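Sollura Community Help – Simulation and Testing

Arm stops with a protective fault when reaching past a tall object
Posted by fena_lab, 9th September

We are evaluating a table-clearing task in the Sollura simulator. The arm is required to move the smaller box without touching the candelabra. In 62 of 300 runs the controller reported a collision fault and halted, although the log shows no contact. The table layout is the same in every run.

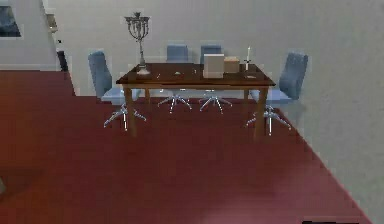 Table layout used for the test, as rendered in the simulator.

The fault code is 1026. We would be grateful for advice before the task is passed to the hardware team.

Kumarasinghe
Code 1026 is raised by the predicted path, so an absence of contact in the log is to be expected. The collision shape for a branched object is often a single block as wide as its widest part. Please display the collision shapes and, if this is the case, replace the block with separate shapes for base, stem and arms. The safety margin should not be reduced – the same setting is carried over to the real arm.

Sonov
We had this in February. Restarting cleared it for a while. Which version are you running? Ours was build 615.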